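Ticket: Label printer prints second half of the address one line too low
Opened by: Mārtiņš Paju, Grerport shipping office
Status: Closed

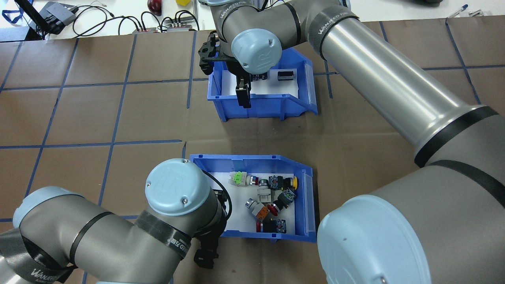 The problem began on Monday after lunch. We print shipping labels from the Steruta order program, on the thermal printer at the packing desk. The first label of a batch is correct. From the second label, the street and the postal code move down, and the postal code falls on the barcode. The carrier does not accept such labels, so we write the addresses by hand now. Please treat this as urgent if it is possible.

What I already tried:
Turned the printer off, waited five minutes, turned it on.
Changed the roll to a new one from the same box.
Printed from the other computer. Same result.
Cleaned the print head with the alcohol pen.

Reply from Steruta support, 11:20

Hello Mārtiņš, thank you for the details. Please run the media calibration from the printer menu, then print the built-in test page and not a label from our program. Tell us if the test page is also shifted. Please also send the label size from your template settings and the darkness value.

Mārtiņš Paju, 12:05

I did the calibration two times. The test page is straight, with the border on all four sides. The template says 100 x 150 mm and the darkness is 11. I did not change these values and my colleagues say they also did not.

One more thing I noticed. If I print only one label, wait until it stops, and print the next one, both are correct. The shift comes only when they are in one batch.

Steruta support, 13:40

That helps. A straight test page means the sensor and the roll are most likely fine. Do all customers' labels shift in a batch, or only some of them? Please print a batch of five and write down which ones are wrong.

Mārtiņš Paju, 14:15

I printed three batches of five. Sorry that it is long, I want to be exact.

Batch one: first label good, the other four shifted.
Batch two: all five good.
Batch three: first and second good, the rest shifted.

I compared the addresses. In batch one the first label was for Mockus, and in batch three Mockus was the second label. In batch two there was no Mockus. So it seems that the Mockus label prints well itself — but everything after it is wrong. I put Mockus as the last in a new batch and all five were good.

Steruta support, 15:30

Very good catch. Please open the customer card for Mockus, go to the field "Delivery note" and click at the end of the text. Does the cursor stop directly after the last word?

Mārtiņš Paju, 15:42

No, it goes one line lower. There is an empty line after the text "Gate 46, ring the bell". I think somebody copied the note from an e-mail.

Steruta support, 15:50

This is the cause. The extra line break is carried over to the next label in the same batch, and the template does not reset the position. Please delete the empty line, save the card and print again. We will correct the template so it removes such line breaks by itself.

Mārtiņš Paju, 16:10

I deleted it and printed the whole waiting batch, Mockus in the middle. All labels are correct and the hand scanner reads the barcodes. I also looked through the other cards we edited in May and found the same empty line at Parker. I removed it too.

Two questions before we close. Is there a way to search all cards for this? We have more than 300 and I can not open every one. And will the new template delete our own margin settings? We have the left margin at 5 mm, because the printer pulls the paper a little to the side.

Steruta support, 16:35

For the search: export the customer list, open it in a spreadsheet and filter the "Delivery note" column for cells with a line break. The margins are stored on your computer, so the new template will not touch them. Still, please write them down before the update.

Mārtiņš Paju, 16:58

The export worked, there was one more card and I corrected it. The margins are written on paper and taped inside the printer cover. You can close the ticket. Thank you for the patience.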